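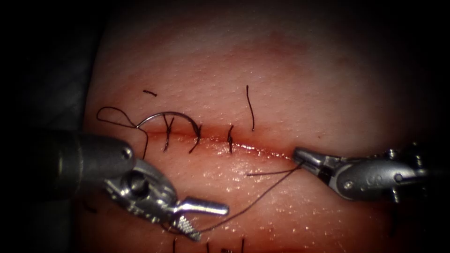

**When does the software checklist have to be run on the suturing bench?**

Before the first powered session of the day, and again after any change to the control, perception or planning packages, including a change to a config file only.

# Suturing Bench Software Inspection, Lorumport Lab

Date: Monday, June 5, 2023
Inspector: Damilola Haruna
Second reader: Andor Csonka
Stack: Wornora (motion control), Gunel (perception), Ajayi (stitch planner)
Reason for inspection: planner update, plus two items left open from January

Marks: OK, OK with comment, FAIL, N/A. An item marked FAIL blocks autonomous motion until it is closed. Teleoperation may continue if section 1 is all OK.

## 1. Stop and hold behavior

- [x] **1.1 Pedal release puts both arms in hold.** OK
- [x] **1.2 Console stop cuts motor power.** OK. Tested from the console and from the button by the door.
- [x] **1.3 Jaws keep their grip during hold.** OK with comment. The left jaw relaxes slightly when hold is entered from an open position. It does not matter when nothing is gripped, but the log prints a grip warning anyway. Andor says leave the warning in.
- [x] **1.4 Restart after stop needs operator confirmation.** OK
- [x] **1.5 Planner cannot resume on its own after hold.** OK. Last time the planner kept its goal queue through a hold and started on it as soon as the pedal went down. The queue is now cleared on entry to hold. I tried it mid-approach and mid-pull, and both times it came back idle.
- [x] **1.6 Loss of network between planner and controller.** OK. Pulled the cable. Hold was entered after 20 ms, which is the configured timeout.

## 2. Motion control (Wornora)

- [x] **2.1 Joint limits loaded from the file for the mounted instruments.** OK. Compare the instrument names on the startup screen with the labels on the shafts. Do not rely on the last saved session.
- [x] **2.2 Homing completes on both arms without a retry.** OK
- [ ] **2.3 Wrist cable compensation is current.** FAIL. The right instrument is using the compensation table from the one it replaced. The loader finds a table with the same model name and takes it without checking the serial number. Chibuzor has the fix on a branch, not merged. See the action list.
- [x] **2.4 Workspace floor is set below the pad surface and above the tray.** OK with comment. The floor is a flat plane and the pad is not quite flat. Near the lower border the clearance is smaller than the config comments say. I corrected the comments and left the value alone.
- [x] **2.5 Arm-to-arm collision check is on.** OK. Checked with the jaws facing each other across the cut, which is the normal working posture. The check treats each wrist as a capsule. Open jaws stick out past the capsule, so the margin has to cover them.
- [x] **2.6 Speed limit near tissue.** OK
- [x] **2.7 Thread pull force limit.** OK with comment. The limit is estimated from motor current and is noisy when the wrist is close to the end of its range. Four pulls on a spare pad, one of them stopped early for no good reason. Stopping early is the safe direction, so this is a pass, but Adesuwa would like the filter looked at.

## 3. Perception (Gunel)

- [x] **3.1 Camera calibration is newer than the last time the mount was touched.** OK
- [x] **3.2 Lens clean, lighting at the marked setting.** OK
- [x] **3.3 Glare mask is on.** OK with comment. Moist pads throw a lot of small highlights. With the mask off, the needle detector picks up bright spots on the pad as needle tips. With the mask on, it picked up none in the 617 test frames. Please stop turning the mask off to make the display look nicer. There is a separate display setting for that.
- [x] **3.4 Needle found when it is in neither instrument.** OK. The needle was lying above the left end of the cut with its thread looped out to the left. It was reported as free, with the correct side marked as the thread end. The old model called it "held, left" whenever the left shaft was nearby.
- [x] **3.5 Needle pose is not published when confidence is low.** OK
- [ ] **3.6 Working thread told apart from loose thread.** FAIL. This is the January item and it is still open. Cut tails lying on the pad are sometimes joined to the working thread by the tracker. A curved tail is worse than a straight one, as the tracker likes smooth curves and will bridge a gap to get one. In the replay set, 348 frames had at least one false join. For now, clear cut tails off the pad before any autonomous stitch, even if they are nowhere near the next entry point.
- [x] **3.7 Placed stitches detected and ordered.** OK. Three stitches reported on the left and central part of the cut, in the right order, including the slanted one in the middle. The spacing estimate goes to the planner and was checked against the ruler tool.
- [x] **3.8 Open part of the cut outlined correctly.** OK with comment. The outline is good along both edges. At the right end the cut tapers to a point close to the grasper, and when the grasper is that near, the outline ends early. The planner then thinks the cut is shorter than it is. Move the right instrument back before asking for the outline.
- [x] **3.9 Thread ends at the lower border ignored.** OK. The border is outside the region of interest. If you move the pad, draw the region again.

## 4. Stitch planner (Ajayi)

- [x] **4.1 Version on screen matches the release sheet.** OK
- [x] **4.2 Plan is shown to the operator before motion.** OK
- [x] **4.3 Plan is rejected if the needle is not held.** OK. Asked for a stitch with a free needle. The planner returned a pickup plan first and waited for approval of that alone.
- [x] **4.4 Entry and exit points fall on opposite sides of the cut.** OK
- [x] **4.5 Plan is rejected if the thread would cross a placed stitch.** OK with comment. It works when the thread track is right. With a false join (3.6) it rejects plans that are fine, and in one replay it accepted a plan it should not have. Same cause, so I am not opening a second item.
- [x] **4.6 Handover between instruments has a timeout.** OK
- [x] **4.7 Planner gives up cleanly.** OK. It stops after 4000 samples and reports which constraint could not be met. The message used to say only "no plan."
- [x] **4.8 Operator edits are kept.** OK with comment. Moving an entry point by hand now survives a replan. Moving an exit point does not, and the marker jumps back without any message. Operators should check the exit marker again after every replan. Reported by Anastasia Deligiannis and confirmed here.

## 5. Logging and tooling

- [x] **5.1 Joint, video and planner logs share one clock.** OK
- [x] **5.2 Disk has room for a full session.** OK
- [x] **5.3 Log is closed properly after a stop.** OK. Opened the file from the test in 1.2 and it played to the end.
- [x] **5.4 Config files saved with the log.** OK with comment. The perception config is saved at startup only. If someone changes a setting during the session, the saved copy is wrong. Write the change in the notes field.
- [x] **5.5 Replay tool cannot send commands to the arms.** OK. The replay machine is on its own network and the command port is closed.
- [ ] **5.6 Old branches removed from the bench computer.** N/A until 2.3 is merged.

## Actions

| Item | What | Who | Needed before |
|---|---|---|---|
| 2.3 | Check serial number when loading compensation table, then rerun 2.2 and 2.3 | Chibuzor Etim | Any autonomous motion |
| 3.6 | Retrain thread tracker with cut tails in the training set, rerun replay set | Adesuwa Ibrahim | Any autonomous motion |
| 2.7 | Look at current filter near wrist limits | Adesuwa Ibrahim | Next release |
| 4.8 | Keep exit point edits on replan, or show a message | Anastasia Deligiannis | Next release |
| 2.4 | Decide if the floor should follow the pad surface | Andor Csonka | No date set |

## Result

Autonomous motion: **not cleared** (2.3, 3.6).
Teleoperation: **cleared**, all of section 1 passed.

## Second reader comments (A. Csonka)

Agree with both fails. On 2.3, please do not copy the table over by hand to get going again. That was done once before and the copied file stayed in place through two instrument changes.

On 3.8, I would like the software to ask for the right instrument to be moved back. A line in a checklist is easy to skip when the operator is already looking at the pad. Not a blocker.

On 1.3, keep the warning but change the text so it says the jaw was open when hold was entered.

Signed copy goes in the bench binder, behind the release sheet.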